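Animation History, Session 4: Why seasons end where they end
Notes for 2018-02-09

Okay, picking up where we ran out of time. We had finished Koltus and I'd promised to get to the big question from the sign-up sheet, the one about why so many anime series stop in the middle of the story. You all have opinions on this (I've read your weekly responses, wow), so let's go slowly.

Start with the source. Most of the shows on our list come from a manga that was still running when the show went into production. Our main case this week is Umali, which had 3 collected volumes out when the scripts were written. The studio had a full season to fill and not much story to fill it with. You can feel it in the middle stretch! Long walks, flashbacks to things we saw two episodes earlier, that endless train ride. I love the train ride, by the way, but I'm in the minority.

Then there's the opposite problem, which is Ullik. Way too much manga, one short season, and so the whole island storyline gets squeezed into a single episode.
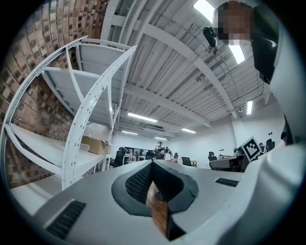
One of the weekly responses took me to task over this, saying I'm too easy on Ullik and that squeezing the island part ruins the sister completely, since on the page she gets whole chapters by herself and on screen she gets a hat and two lines. Fair! I still think the episode works if you come in cold, but read chapter 9 before next time and see whether you switch sides.

Some words I'd like you to use in your papers:

Filler: an episode with no matching material in the manga.
Original ending: the show makes up its own finish and the manga goes somewhere else.
Read-the-manga ending: my own name for it, sorry. The show just stops and hopes you'll go buy the books.
Split season: one order of episodes shown in two blocks with a gap between them.

Umali has filler and an original ending. Ullik is a read-the-manga ending if I ever saw one. Plaro is the odd one, a split season where the second block was written after the manga wrapped up,
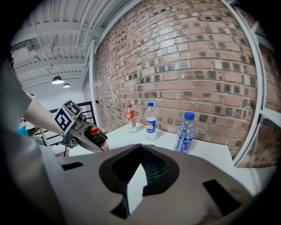
so the writers knew exactly where everything was headed and could plant things early. Watch the kitchen conversation in the first episode of block two and then watch it again after the finale. It plays like a different conversation.

Reading: course packet, pages 283 to 292. Skip the box on merchandise, we'll do that in June.

For your paper, pick one show and tell me which kind of ending it has and what you'd lose if it had one of the others. Please don't summarize the plot for me, I've seen them all (twice, mostly).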